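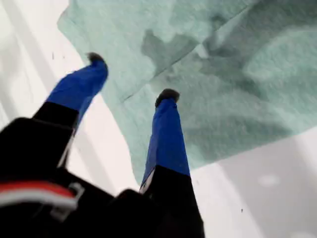

One site owner told us that the backups had run every night, that the green tick had appeared every morning, and that the first restore anyone tried stopped halfway through the database. The reply from support was to buy more memory from the host. We heard versions of the same story often enough to distrust the tick, and this section sets out what we think it is worth.

4.2 What a finished backup means

All four backup plugins in our test (Hudeck, Peker, Lund and Toretti) show a message when a job ends. The wording differs, but the sense is the same: the site is safe. None of the four had opened the archive it had just written before showing the message. Peker compares the size of the file with the size it expected, which catches a full disk and little else. Hudeck records a checksum. We were pleased to find it, until we saw that the sum is taken from the finished archive, so a database dump that was cut short gets a perfectly good checksum of its own.

We therefore ignored the message and counted a backup as good only if a working site could be rebuilt from it on a clean server. By working we mean that the front page loads, an editor can log in, a new post can be saved, and the number of rows in each table matches the original. The test is not a harsh one. It says nothing about speed, and it lets a plugin off if scheduled tasks are lost on the way, as they were with Toretti.

The small test site had 200 posts and no shop. Every plugin passed on it, and we suspect that most published reviews stop at a site of this size. The larger one had 1000 posts, a shop with past orders, and a form plugin that stores its entries as long serialised strings. Lund failed to restore it at all on the cheaper of our 2 hosting plans. Peker restored it with the form entries damaged, and reported success.

Serialised strings deserve a warning of their own. When a site moves to a new address, the old address has to be replaced throughout the database, and a plain search and replace changes the length of the text without changing the length written beside it. PHP then refuses to read the value. The problem is old and well understood, and we can see no good excuse for a paid product that still gets it wrong. Peker's manual says its replace step is safe for serialised data. It was safe for the options table, which is presumably where it had been tried.

We should be as hard on our own method. Each restore was repeated 5 times, which is enough to show that a failure can be repeated and far too few to give a rate for rare ones. Both hosting plans came from the same company and shared a version of PHP. The plugin versions were fixed on Thursday, January 3, 2019, and all four makers have put out updates since. A reader who wants to know whether Lund works today will not learn it from us. We did look at the change notes up to June. They mention new colours in the dashboard more often than they mention restores.

There is also the matter of who had read the instructions. Lund's settings page offers a slower mode for cheap hosting, switched off by default, and with it switched on the large restore did finish in three of the repeats. We have still marked Lund as failing. The setting sits under a tab called Advanced, its help text speaks only of server load, and an owner whose site is down at midnight is unlikely to go looking for it. Others may think this unfair, and the raw logs allow the result to be scored either way.

Figure 4. Pale green garment with a V-shaped neckline on a white table; a blue and black robot arm reaches in from the left.
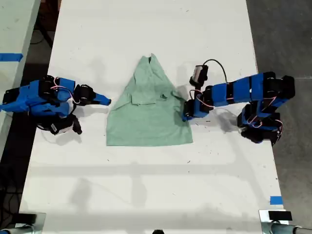 4.3 Off-site copies

A backup kept on the same server as the site is lost with it, and all four plugins can send the archive elsewhere. We are less sure than their makers that it arrives. Toretti splits large archives into parts and uploads them in turn. When we broke the connection during an upload, it tried the missing part again the next night, but by then a new job had started and the old parts had been cleared away. The log listed both jobs as complete.

Hudeck handled the same fault better. It kept the local copy until the remote one was whole, and sent an email when the upload failed. The email went through the site's own mail function, so we would not rely on it during an outage.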